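Teleoperation Gallery: Book Handling at the Perkley Bench

Work from the Horkent manipulation group, March session. The task is book handling with two arms under remote control. The operator, Kamlesh Nigam, drives both arms from a leader pair and works from the wrist views alone. Each arm carries a two-finger gripper. Joint positions, finger opening and wrist video are logged together for the whole demonstration. 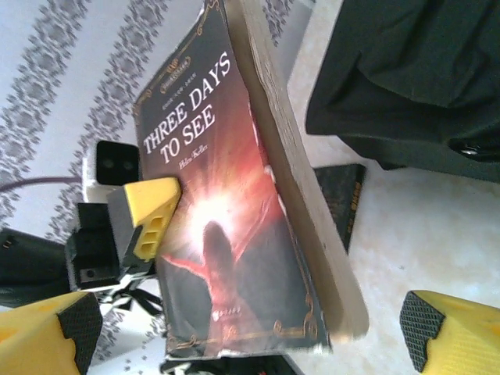

2 min read

Wrist view, right arm. "Three Days to See" by Helen Keller, a paperback, held upright and tilted with the cover facing out. The yellow fingers are set wide, with crosshatched black pads on the inner faces. Part of the other arm is at left, behind the book. A second dark book lies past the page edges.

Paperbacks are harder to demonstrate than hardcovers. The cover bends under load and the page block shifts, so the operator closes in small steps and pauses before each lift. Finger speed is capped in the Danov controller at 10 mm/s for this task.

Session notes: 100 demonstrations requested, 17 rejected on review, mostly for long idle periods at the start. Rejected runs are kept in a separate folder and are not used for training. Clothing and other books stay on the surface between runs. Start positions are changed by hand.

Log format follows the Wong layout used for the earlier folding task. Clips longer than 2000 frames are split at the regrasp.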